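Part-time help wanted: sorting and packing a house in Zandcombe

I'm looking for one patient person to help me get my aunt's house ready for her move to Tirbridge. She lived there for 49 years and she kept things (oh, did she keep things!), so there's plenty to do, and I'd love some company while I do it.

The bedrooms are mostly sorted. What's left is the living room, the hall closets and all the little stuff that lives in drawers. The sofa set is going with her, cushions, quilted covers and all, and she's very firm about the painting going too. I want every cover labeled with the seat it belongs to before the movers get anywhere near it.
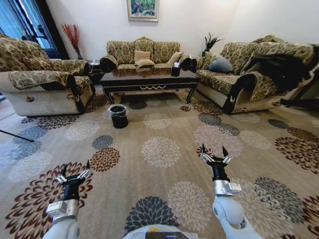 Florencia Villalba wants it added that the quilted covers should be folded with the dark edging on the inside and never, ever stuffed into a trash bag, and that whoever takes the job had better like damask. She'll be stopping by to check, so please take her at her word!

What you'd be doing: wrapping breakables, writing labels, taping boxes, and keeping a list of what went where. Heavy furniture is the movers' job (Akley are handling the truck), so you won't be hauling sofas. You will be up and down off the floor a lot, though, and I do most of my wrapping right there on the carpet.

I've got plenty of bubble wrap in and I'm happy to reuse every scrap of it.
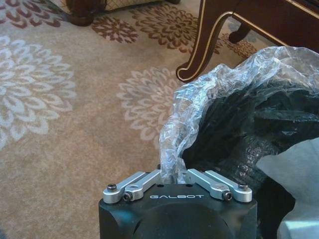
Small things get wrapped first and boxed the same day, otherwise they wander off and I end up unwrapping them again to see what they are. If you've packed up a house before, great, but I'd sooner have somebody careful than somebody fast.

It's 3 afternoons a week through the middle of August, and I pay $100 an afternoon, cash or check, lunch included. Parking is easy on Sepúlveda, right out front at number 113.

To apply, write me a few lines about yourself and which afternoons suit you, and drop them in the mailbox by 24/07/2018. No resume needed. Ask for me, Fletcher Katene, if you'd like to come see the place first. I'm there most days after lunch, and the side door is the one that opens.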